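Playtesters wanted - Zellar (puzzle platformer, PC + handheld)

Posted Monday, September 18, 2023

We're Sturkness, a small studio, first game out of the door soon if all goes well. Zellar is a side-on puzzle platformer. You play a lamp keeper, the levels fold in half, there are 59 of them. We need people who haven't seen any of it yet.

Looking for 14 testers. Two groups, one in person at our Trurnau office, one remote. Sessions run through November, evenings mostly, a couple of Saturdays. Remote group gets a build and a week to play it.

Who we want:
People who play platformers a lot
People who gave up on platformers years ago (really, please apply)
Left handed players, the last control scheme was bad for them
Anyone who plays with remapped buttons or a one-hand setup

No need to be a good player. No need to write long reports either. You play, we watch, you grumble out loud, we take notes. Short form at the end.
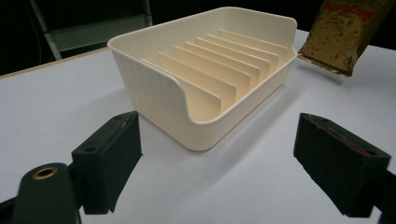

Tabletop with cream organizer tray.

Pay: 92 per session, in person or remote, paid the same week. Travel to Trurnau is covered if you send us the ticket. Snacks, coffee, a copy of the game at launch and your name in the credits if you want it there.

You'll sign an NDA. No streaming, no screenshots, no posting about the last world untill we say so. Must be 18 or over.

If you've tested for us before (the Haugen demo) sorry, not this round. We'll have a co-op build later and will write to you then.

To apply: email Vasylyna Hnatiuk, subject line "Zellar test". Tell us the last three games you played, what you play on, which evenings work. Two or three lines is plenty. Max 400 words, we do read them all.

Questions about controls or accessability go to Ihor Ostapchuk. Same form for both groups, just say which one you want.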